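Odoreo 4 review: a grasp planner that is good with hands and slow with scenes

Feb 22, 2026

Odoreo is a grasp planning package from Terholm. It takes a scene and a hand model and returns a ranked set of grasps with approach paths. Version 4 came out in December, and I have been running it in simulation on a kitchen set with metal and tan work surfaces, a few small objects and plain teal walls.

Installation took 30 minutes, most of it spent on the physics plugin. The hand importer is the best part of the release. I loaded a five-fingered model with no arm attached, and the joint limits came through correctly on the first try. In version 3 I had to fix the thumb by hand every time.

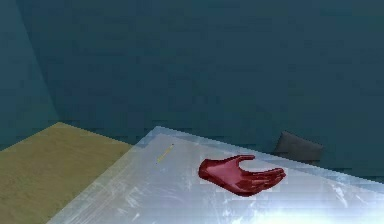
The planner lets you work with a floating hand for as long as you like and add the arm later. I like this order. You can sort out finger placement first and worry about reach when the grasps are worth reaching for. The catch is that the ranking changes once an arm is added, and the log does not say which grasps were dropped or why. I had to compare the two lists myself.

Thin objects are still weak. With the default settings, the planner put most of its candidates for a thin stick through the tabletop, then threw them out at the collision check. Setting a finer contact grid fixed that but made each query much slower. Out of 3000 candidates sampled for a bowl on the same setup, 924 passed every check, and the top ones looked sensible. Rim grasps came first, as they should.

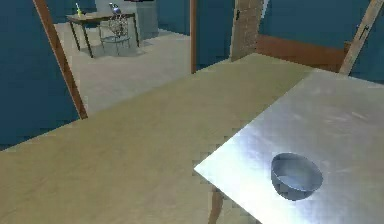

Kitchen set in the scene viewer, with the bowl on the metal surface.

The scene viewer itself is fine. Camera moves are smooth and glossy surfaces render well enough to test a perception module against, although strong glare can wash out detail. Loading a large room is slow, and you cannot cancel once it starts.

I also tried Lamero, which costs less and loads faster. Its hand support stops at parallel jaws, so for this work it was no use to me. The Onuoha plugin reads scenes from both programs and is worth having if you switch between them.

Odoreo 4 is a fair upgrade for anyone working with multi-fingered hands. If you use a simple gripper, version 3 does the same job and the license is still valid.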